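Skastalex – tabletop block pushing, README and data card

Block pushing with a single rod, language-conditioned, one camera. README covers the data, the labels, the baseline numbers and the known problems. Still being edited, see the bottom. 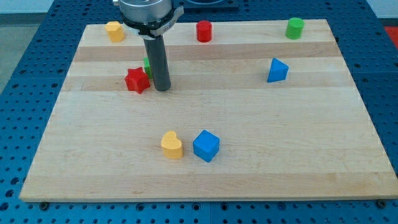 Furukawa wrote back after reading the first draft that the split was the part she cared about, and that most pushing sets she had tried to use leaked board layouts between train and test, so could we please say up front how ours was cut. Fair. Split section is now first.

SPLIT

Cut by session, never by episode. A session = everything recorded between two full resets of the board. Consecutive episodes start where the last one ended, so layouts in one session are near copies of each other and must stay together.

Train: 1759 episodes
Validation: 400 episodes
Held-out phrasing: 765 instructions, run on validation layouts, wording never seen in train

The held-out phrasing set has no demonstrations. Instructions and start states only. You have to run your policy on a robot or in the simulator to get a score on it.

If you reshuffle, please say so in whatever you write up. We tried an episode-level random split early on and the numbers looked great and meant nothing.

WHAT THE TASK IS

Arm holds a vertical rod. Rod stays at a fixed height over the board and moves in the plane. No grasping, no lifting. Blocks vary in shape and color, and instructions name them by either or both:

push the blue cube toward the yellow heart
move the red star away from the green block
put the triangle near the right side
separate the heart and the cube

Some instructions are ambiguous on purpose. "Green block" when more than one green thing is on the board is allowed, and any green block counts as success. The field ambiguous is set to true for these. About the relation words: "near", "toward", "away from" and "next to" each have their own success check, see LABELS.

Upright cylinders are the nasty ones. They turn around the rod tip instead of going straight, and the policy has to keep correcting from the side. Cubes are easy if you hit a flat face and annoying if you hit a corner. Star catches the rod between its points, which sometimes helps.

HOW IT WAS RECORDED

Teleop, operator looking at the camera view only, same view the policy gets. First sessions were done with the operator standing next to the table and we threw them all out. People steer around things the camera cant see and the policy then learns motions it has no evidence for.

Operators read the instruction, push, hit the pedal when done. Max episode length is set in the config. If the pedal is not hit by then the episode is kept and marked timeout.

Relabeling: a second person watches the recording without the original instruction and writes what they think was done. Both strings are stored. When they disagree, keep both. Disagreement is information, Kawaguchi's argument, and I came round to it.

FILES

episodes/ – one folder per episode, frames plus a state log
instructions.csv – original and relabeled text
splits/ – three text files, session ids inside
checks/ – success check code
calib/ – camera to board calibration, one per session
baseline/ – training script and config, no weights yet

State log columns: time, rod target x, rod target y, rod measured x, rod measured y, flag. Board coordinates, origin at the board center. Flag is zero for normal, anything else see checks/flags.txt.

Do not use rod measured as the action. Use rod target. Measured lags behind and a policy trained on it goes sluggish and then stalls against the blocks. Lost a good part of September to this.

LABELS

Success is computed from block positions estimated in the last frames, then checked by hand on validation only. Train labels are automatic and have errors.

near – block centers closer than the threshold in config
toward – distance shrank by the set fraction, and the named block is the one that moved
away from – the reverse
next to – near, and no third block between them
separate – gap between the two blocks above threshold, either may move

The "named block is the one that moved" condition matters. Without it a policy can satisfy "toward" by shoving the target instead, and ours did, a lot.

Position estimates go bad when the rod hides a block. At the end of an episode the rod is usually right by the thing it just pushed, so this happens exactly when you want the label. The script walks back to the last frame where the block was seen and sets occluded_at_end. Filter on it if you need clean labels. We dont filter for training.

METHOD

Short version. Image encoder, text encoder, fused, small head that outputs a sequence of rod targets. Execute the first few, replan. Two changes on top of the usual recipe:

1. Contact weighting. Steps right before and during contact get a higher loss weight. Most of an episode is the rod travelling through open space and the plain loss spends itself there.

2. Relabel mixing. At each training step, draw the original or the relabeled instruction with equal chance. No filtering on agreement.

Both in the config under Bronilero, which is the internal name of the model and appears all over the code. Apaza is the older version without either change. It's kept for comparison, dont build on it.

RESULTS

Validation layouts, real robot, same start states for every method. Ranking, best first:

Bronilero, both changes
Bronilero, relabel mixing only
Bronilero, contact weighting only
Apaza

Order is the same on held-out phrasing, but the distance between the first two closes almost completely. So contact weighting helps with the pushing and does very little for the language. Expected, still good to see it come out.

Full per-instruction table goes in baseline/results.csv once the rerun is finished. Earlier table had a bug in the "next to" check (it counted the rod as a third block) and has been pulled. If you downloaded it, delete it please.

Things that did not work:

– Flipping images left-right and swapping the words in the instruction. The arm enters the view from the top, left of center, and a flipped arm confuses the encoder more than the extra data helps.
– Predicting which block is meant as a side task. No change on clear instructions, worse on ambiguous ones.
– Longer action sequences. Smooth, nice looking, misses the block and carries on regardless.

Failure types we see most in validation:

Wrong side. Policy goes to the right block and pushes from the wrong face. Recovers sometimes.
Plowing. Takes the straight line to the goal through other blocks. Instruction still counts as success if the end state is right, which we are not happy with. A disturbance score is planned.
Dithering. Rod sits between two blocks of the same color and shakes. Nearly all on ambiguous instructions.

SIMULATOR

Jutex, in its own repo. Board, blocks and rod modeled, friction fitted by hand. Good enough for ranking checkpoints, not good enough for reporting. Cylinders in particular roll off their contact too easily in sim. There are 2130 simulated episodes on the Jutex side and they are NOT counted in the split above. Mixing them into training gave us nothing on the real board, try it if you like.

KNOWN PROBLEMS

Lighting. Even and soft by design. Policies trained on this will likely struggle with hard shadows, we have not tested it.

One camera, one board surface, one rod. Dont expect transfer.

Camera got bumped between some sessions. Calibration was redone each time, but the view shifts slightly. Use the calibration file of the session and not a global one.

Operator bias. Everyone prefers to push away from the arm base. Motions back toward it are underrepresented and it shows in the scores.

Relabels are uneven. Some say "moved the star a bit left", others give a full account of every block touched. Left as written, spelling included.

Duplicate ids in two of the early sessions, fixed in the csv, not yet in the folder names. The loader handles it. If you wrote your own loader, match on session id plus episode id.

USE

Research use. Fine for imitation learning, instruction following, state estimation from images, learned success detectors. Please dont report train-set success labels as ground truth, see LABELS.

No people in the frames. Operator names are not in the logs, only a code, and the key is not released.

TO DO

– results.csv after rerun
– weights
– rename folders with duplcate ids
– disturbance score
– more pushes back toward the base
– write up flags.txt properly, half the codes have no text

CONTACT

Data and splits: Haruto Kawaguchi
Labels, success checks: Sachiko Furukawa
Open an issue first, mail gets lost. Put the session id in the title.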